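Search this site Enter keywords Go

Report of a Visit to the Lunton Residential Training Center
June
By Niloufar Mazandarani, Office of Adult Programs

A delegation from the Zalley District Office of Adult Programs visited the Lunton Residential Training Center in June, at the invitation of its director, Lindiwe Mathebula. The delegation consisted of Yogesh Tripathi, Leandro Prieto and the undersigned. The purpose was to review the center's one-term course in housekeeping and linen care, with a view to offering a similar course in our own district next year.

The delegation was received at 9:30 a.m. in the main building. Ms. Mathebula gave a short account of the center, which opened as a teachers' hostel and was converted to its present use after the hostel closed. It has 132 beds on three floors. Most are occupied by students during the term, and the rest are let to visiting groups. The course runs for 90 days, with one intake in spring and one in fall. Applications for the last intake came to 379, a figure the center attributes mainly to hiring by hotels along the coast.

Instruction in the morning covers fabric types, laundering, folding and storage. Students are taught a single house method for each article and are expected to keep to it until the midterm assessment, after which other methods are introduced. 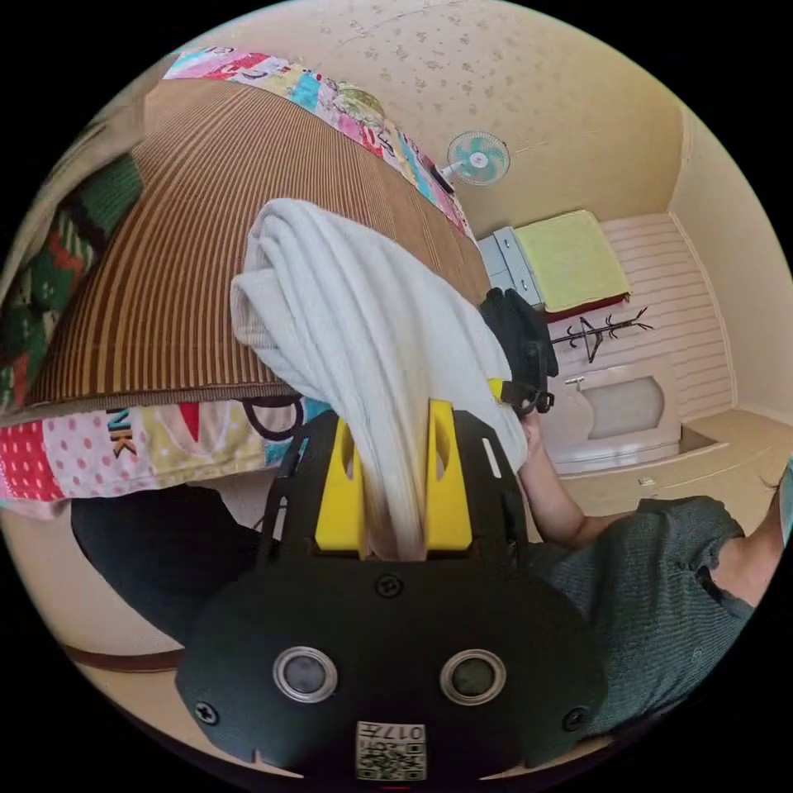
Mr. Prieto asked how the center deals with students who arrive with hotel experience and settled habits of their own. Ms. Mathebula replied that they attend the same classes as everyone else but may sit the midterm assessment early. Few choose to do so. Reading materials are issued in English and Spanish, and a glossary of fabric care terms is being revised by the teaching staff.

The delegation then toured the linen store with Nkrumah Quaye, head of supply. The store's inventory listed 3601 articles at the close of the last term, including bedding, towels and practice garments. Each shelf carries a card with the date of purchase. Mr. Quaye now buys most of the bedding from Plaminura, having found that the former supplier's sheets shrank unevenly. Records are kept on paper and copied into the Shemweta stock system at the end of the month. Mr. Tripathi observed that the double entry takes up staff time, and Mr. Quaye agreed that it should be reviewed.

Lunch was served in the dining hall. The afternoon was given to garment care, which takes up the second half of the course and includes knitwear, uniforms and nightclothes.

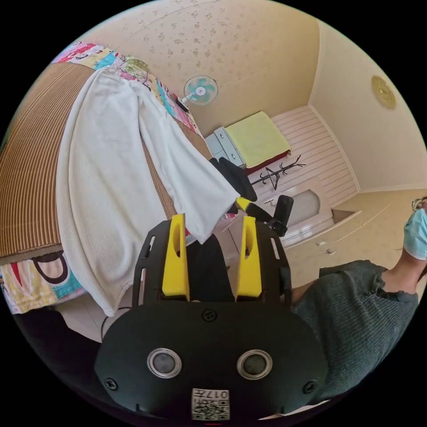 White knit trousers laid out on a bed.

Assessment in garment care is practical, with a short written paper on labels and fiber content. Students who do not pass may repeat the unit at no charge within the following term. The delegation considered this a sound arrangement and recommends that it be adopted.

Two matters require further study. The Lunton course depends on its residential setting, and our district has no comparable building. Transportation costs for day students would therefore need to be estimated before a budget is submitted. The center has also asked that any shared teaching materials be credited, and a draft agreement is with Mr. Prieto for comment.

The delegation left at 3:45 p.m. and thanks Ms. Mathebula and her staff for their time. Copies of the course outline are available from the Office on request.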